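The woman who runs the teaching room at Vendden would like it known that she applied for a job in packing. "I thought it would be boxes," she says. "It is boxes. I just have to do it with pincers."

Her firm shows machines how to put shopping into trays. Each move is done first by a person with a hand-held gripper in each fist, and the recordings go to Trilgate, where they are fed to whatever is learning that month. A good day is 107 recordings. Her first day was 19, and she dropped most of those.

I asked what makes a bad one. "Thinking," she said. "You stop halfway, you wonder about your tea, and now the robot believes that's part of the job."

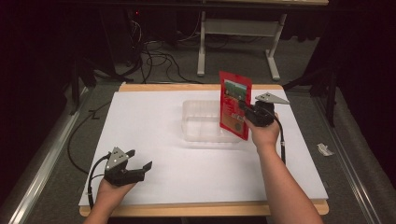
Bags are the worst. A tin has the decency to stay the same shape, she says, while a bag sags, twists and slides off the jaws just as you start to feel pleased. Her advice to new starters is to pick a side, squeeze, and go in slower than feels natural. It takes most of them 2 weeks to stop swearing, which is a matter of manners only, as the sound is not kept.

Before the grippers they tried steering the arm from a desk, with a set of levers bought from Frerichs. She lasted 4 shifts. "It was like buttering toast through a letterbox. And the arm was at Estgate, so you couldn't even go and kick it."

Does she mind training her replacement? She gave this some thought. "Have you seen it pack? I've booked my holidays for November."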